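4.2 Do shorter recipes get cooked?

The claim that cutting a recipe's steps brings more people to the stove rests mostly on self-report. The Celimham survey collected 3,231 replies, and 65 percent of them named long instructions as the main reason for skipping a weeknight dinner. We doubt that figure means much – people rarely blame their own habits.
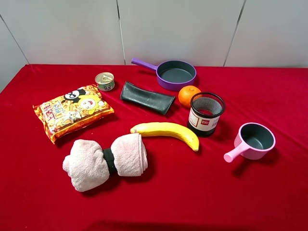

Figure 3. Tabletop with a small purple frying pan and other items on a red cloth.

The Lorham diaries are harder to wave away, but they cover only three weeks in November and leave out takeout meals. Until someone checks what was eaten against what was written down, we treat the effect as unproven.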